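# Zarnora Folding City Map - Ormsby Edition

A pocket street map of Ormsby for visitors on foot. It covers the old town, the harbor and the museum quarter on one side, with bus and tram lines on the back. Printed by Basier on tear-resistant paper.

## Details

- Folded size fits a coat pocket or small bag
- 235 places listed, including museums, markets, public restrooms and hotels
- Street index with 1000 entries
- Walking routes drawn and checked by Huia Trevaskis
- Text in English, with place names as they appear on local signs

## What's on the map

The main side shows every street inside the ring road. Footpaths and steps are marked separately from streets cars can use - useful on the hill behind the cathedral, where most of the short routes are stairs. Sights that charge admission have a solid symbol and free ones have an outline.

The back has the transit map, a small panel for the ferry to the islands, and the airport bus stops. Opening hours are not printed. They change too often, so check with each place before you go.

## Care

Unfold the map on a flat surface the first few times and press along the creases. Wipe marks off with a soft cloth. Pencil works on the paper and rubs out cleanly. Ballpoint does not.
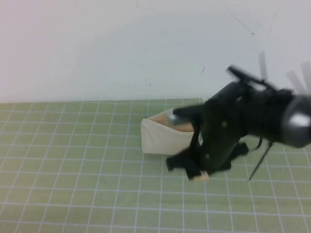 ## Ordering

Item no. 367. Sold singly or in shop packs through Zultesance. Orders placed before 9th November ship with the current edition. Later orders get the new one, which adds the tram extension to the east station.

Returns are accepted on unused maps only - keep the paper band on until you're sure.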